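I want to write a few posts about the work permit renewal, because in my town of Narnow many people ask me the same thing and I cannot answer each one in private. I am not a lawyer. I am a person who has filed this form three times.

2/ First, the situation. The permit is a card with a date on it. When the date passes, your employer must stop paying you, even if you sent the renewal on time and even if the office has it on a desk. There is an extension for some categories, and for other categories there is none. The category is the small code on the front of the card. Please look at it today.

3/ My own category had the extension. My neighbor's did not. We live in the same building, we sent the papers in the same week of September, and she lost her job at the Nurko packing plant while I kept mine.

4/ She was without a paycheck for 60 days. The new card came in a plain envelope, with no letter inside to say why it took so long. The plant had already given her place on the line to another person.

5/ Today, 10/31/18, the county board heard public comments on this. To be exact, they heard comments on whether the county should pay for a legal help desk at the Morsy library. The cost they discussed is 700 dollars a month for the room and the interpreter. The lawyers come without pay.

6/ I spoke for two minutes. I had it written on paper, because when I am nervous my English grammar goes away. I said that a person who misses a deadline does not disappear from the county. She still has rent, and her children still go to the school.

7/ One board member asked why the county should spend money on "a federal matter." I think it is a fair question and I don't want to laugh at it. But the plant is in the county, and so is the landlord who did not get his rent.

8/ Another speaker said that people should simply file earlier. I agree with him! But you are not allowed to file as early as you wish. There is a window, and if you send the form before it opens, they return the whole package and you begin again. I have such a returned package at home in a drawer.

9/ The petition for the help desk has 1,276 signatures. I collected some of them outside the Etero grocery, in the rain, with a pen that did not like the rain. A few people signed and then asked me to cross out their name. I crossed it out. I understood them very well.

10/ Somebody wrote to me that I should be careful with posting, and asked if I am not afraid. A little, yes. I have my papers and I am still a little afraid when a car drives slowly on our street. I don't know how to explain this to a person who was born here.

11/ Now the practical part, for those who will renew this winter. Make a copy of every page, also the empty ones. Write your file number on the back of each photo in pencil. Send it with tracking and keep the receipt until the new card is in your hand.

12/ If you moved, change your address with the immigration office and separately with the post office. These are two different things. My cousin did only the second one, and his card went to the old apartment and then back to the sender.

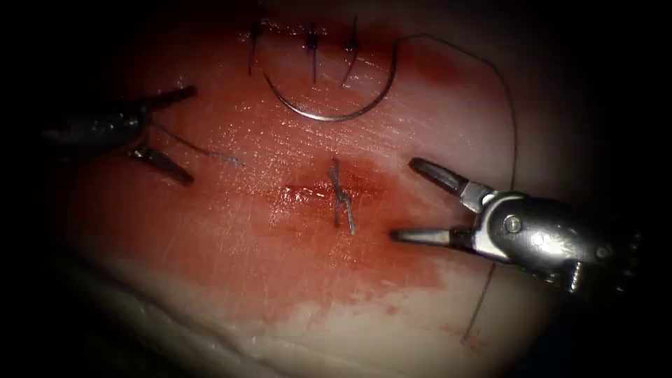 13/ The next question I get very often is about licenses. Many of us had a profession before, and the state board wants its own proof of work permission, apart from what the employer wants. When your card expires, the license application stops too. At home I was an operating room nurse, so a thread hanging from a dark gripper, with a silver one open on the other side of a red stain, is more familiar to me than any county form. Here I clean offices at night and my license file waits for a copy of a card. If you are in this situation, write to the board before the expiration date and ask them to hold the file open. Mine agreed to do it after the second letter.

14/ Do not pay anybody who promises to make it faster. In Narnow there is a man who takes cash for this. He fills in the same form that you can print for free, and he does not sign as the preparer, so if there is a mistake it is your mistake.

15/ The board votes on the help desk at its next meeting. The comment list had only 6 names today, and two of them left before their turn. If you live in the county you can speak, and you don't have to be a citizen for it. I asked the clerk and she confirmed.

16/ If you want to come but are shy to speak, you can give the clerk a written comment at the front table. Short is fine. I will bring extra paper and I can help with the spelling, if my spelling is good enough for you.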